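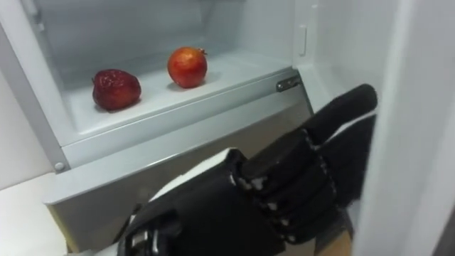

*Fig. 1: Strawberry and pomegranate on a fridge shelf.*

# Food waste in shared student kitchens

Group 3: Teresa Cardoso, Fadi Sleiman, Dalia Ghoneim
Supervisor: Noura Masri
Draft 2, results section still needs Fadi's second graph

## Why we picked it

Everyone in the group lives in halls. Everyone throws food out. We wanted to know how much and mostly what. Most of the reports we found are about families, who shop once a week and have a car. Students shop on the way home, buy the size on offer, then go out for tea instead.

## What we did

Two halls, Zilwood and Orkar. 27 residents signed up, each got a paper diary and a cheap kitchen scale. Four weeks, ending before people went home in December. Write down anything binned, weight, reason. Tea bags and peelings left out, we argued about banana skins and left those out too.

Ghada Haddad at the Zilwood office let us put posters up in the kitchens and chased the late diaries for us, thanks to her.

Problems: three diaries came back with whole weeks blank. We kept them in but marked them. One scale only did ounces so Dalia converted all of that by hand.

## Results so far

Total weight binned was 2,280 g per person over the four weeks. Of that some 630 g was fruit and veg, the rest mainly bread, cooked rice and pasta, then milk. Bread was worse than we thought. A full loaf is just too much for one person with no freezer space.

Reasons given, most common first:

- forgot it was there
- bought too much / multipack
- plans changed
- looked or smelt off
- someone else's, not claimed

"Forgot" came up much more at Orkar, where the kitchens have one big fridge between the whole corridor. Zilwood has smaller ones, two or three people each. Can't prove thats the cause, the Orkar group also cooked less often.

## Storing fruit

Residents asked us about this more than anything else so we're adding a half page to the leaflet.

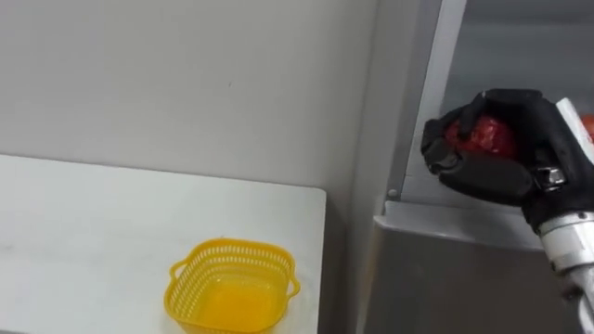 **Should soft fruit be washed before it goes in the fridge?**

Leave it until just before you eat it, because damp berries go mouldy faster.

Other bits for the leaflet: bananas stay out of the fridge. Potatoes somewhere dark and cool, away from onions. Bread sliced and frozen if there's any room at all. Leftover rice cooled quickly, in the fridge, eaten next day.

## What went wrong

Diaries change what people do. Several people told Teresa they ate things they would of binned becuase they didn't fancy writing it down. So our totals are probably low. Also everyone who signed up was already a bit interested in the topic.

## Still to do

- graph 2 (Fadi)
- redo the Orkar averages without the blank weeks
- ask Noura if the leaflet counts towards the word limit
- references, currently all over the place
- print the leaflet, both halls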